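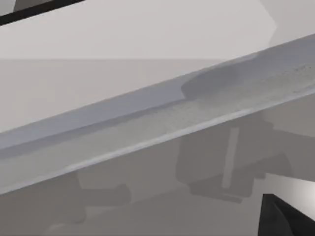 Figure 4. Rendered view from the simulated scene: the grooved bar, with one gripper finger at lower right.

4.2 Rendering and close-range views

Grasp candidates in Plotach are scored from rendered views alone, so the shading of the part matters more than it would in a planner that reads the mesh directly. The grooved bar (Figure 4) was the hardest part in the set. It is long and slender, and at close range neither tip is in view, which leaves the scorer with few cues for position along the axis. The rounded hollow at the end of the groove is the main exception. We therefore report views that contain the hollow separately from those that do not.

Soft shadows were kept on in all runs. An earlier version of the renderer, described by Tzavaras and Gillies, left them out to save time, and the scorer trained on its output often placed the contact point too high on the part. With shadows on, the dark shapes below the bar add clutter, but they also carry some information on the distance between part and surface.

We rendered 1696 views of the bar and held out 211 for testing. Each view was scored for 40 candidate grasps. On held-out views with the hollow visible, the top candidate was stable in simulation more often than on those without it, and the gap narrowed when the Visser edge filter was applied first. The filter had little effect on the other parts - most of them have clear end faces.

Slip along the axis was the most common failure in both groups. Friction was held fixed for all trials, and its effect is treated in Section 4.3.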